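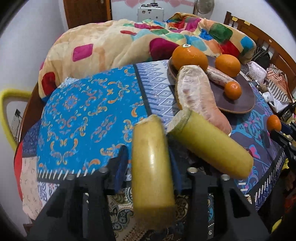
Pusora水果周又来了，今年把长桌搬进了室内

五月一到，Pusora市集的水果周就热热闹闹地开场了！今年主办方Flikonden把摊位从露天广场挪进了老货仓，再也不用担心午后那场说来就来的阵雨。开门才2小时，门口的长队已经拐过了街角。

最受欢迎的还是“拼盘桌”。来客从筐里挑自己喜欢的水果，大大小小的橙子、小个头的柑橘，还有各种切好的、剥好的，然后自己动手摆盘。桌上铺的是花布，蓝底上满是橙色、黄色的卷草和团花，橙子往上一放，颜色一下子就跳出来了，真是好看！有的孩子摆得特别认真，一个小橘子挪来挪去，换了好几个位置才满意。

市集入场不收费，拼盘桌每位收5元，摆好的水果可以当场吃，也可以装盒带走。Flikonden说，今年为水果周备了大约2000公斤水果，柑橘类占了大半，每天早上补一次货，想挑个头大的最好赶早。

货仓另一头是Godoy果酱铺的试吃台，带来3款新口味，其中橙皮加姜的那一款香气很冲，配白面包刚刚好。隔壁的Serkevero茶摊供应热柑橘茶，杯子自备可以多续一次。

水果周持续到月底，每天上午九点开门，下午六点收摊。拼盘桌下午四点停止取号，带小朋友来的家长请留意时间。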